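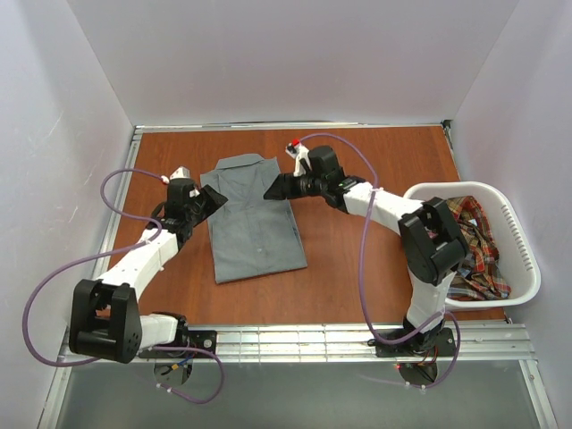 Saturday, June 24, 2023

Folding notes, shirts. Working on the brown tabletop again, basket to the right.

Changed the fold order. Sleeves in first, then sides to the center line, then hem up to the collar. The old order (hem first) left the sleeves bunched inside and the finished packet sat too high to stack.

Weighed the Welwood shirt before starting: 165 g. The Renaud one is heavier and holds a crease better, but the collar springs back unless it is pressed flat by hand for a few seconds. Have not weighed it yet.

Finished width set at 20 cm to suit the Grollier shelf bins. Wider than that and the packets ride up the bin wall — narrower and they slide when the bin is pulled out.

Fold log total now stands at 1,140, all fabrics. The Wikwood cotton entries before the last wash should be kept separate, as the shrinkage was over 2 percent lengthwise and the hem lands in a different place.

To do:
Weigh Renaud.
Repeat the sleeve-first order with long sleeves.
Order more bin labels before August.
Check whether fabric softener changes how the collar sits.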